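# Interview: Clearing the Table

*Published Jan 1, 2021*

Alois Kälin has directed the household tasks program at Livport since its founding. Before that he spent 11 years at Sutter, where his group automated packing lines. The institute's editorial office spoke with him in October about the present state of domestic robotics.

Mr. Kälin opened with a caution. "People see a short film of an arm picking up a cup and assume the kitchen is next," he said. "What I ask is how the arm does on the fiftieth cup, when the cup is lying on its side and a plate is in the way."

The Livport program limits itself to one chore, the clearing and sorting of plastic tableware. Bowls, plates and cups are set out on a cloth in no fixed order, and the arm must take hold of each piece and put it where it belongs. According to Mr. Kälin, bowls are the most forgiving, as the rim can be gripped from nearly any side. Plates remain difficult. "A plate lying flat gives you very little to hold. A person slides a fingernail under it without thinking. We have spent most of a year on that fingernail."

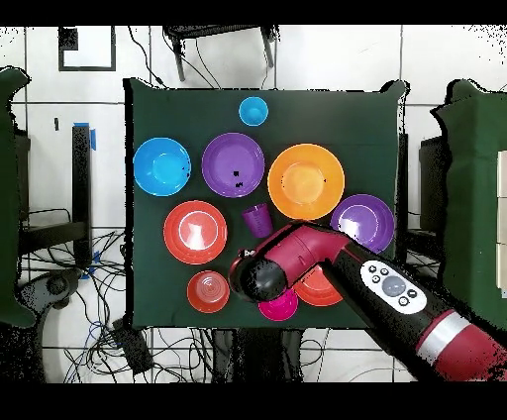 Asked how performance is measured, Mr. Kälin explained that a trial consists of 20 attempts and that any help from the operator is recorded as a failure. In the most recent series, the arm completed 50 percent of its plate attempts unaided. He declined to call the result disappointing. "It is a number we can repeat. I would take that over a better one we got on a good afternoon."

Shiny surfaces present a separate problem. Reflections from overhead lamps can mislead the vision software about where an edge lies, and the partner laboratory in Josuritz is now testing a correction.

On the question of shop floors, Mr. Kälin was more confident. Himalby, a catering supplier, has operated a tray-sorting cell for 21 months. "Their trays are all the same size and arrive facing the same way," he said. "A home offers neither of those things, and I would not want to ask a family to arrange its dinner table for the convenience of a machine."

He does not expect to have such a device in his own kitchen soon. The program's next phase will add cutlery, beginning with spoons. Forks have been postponed.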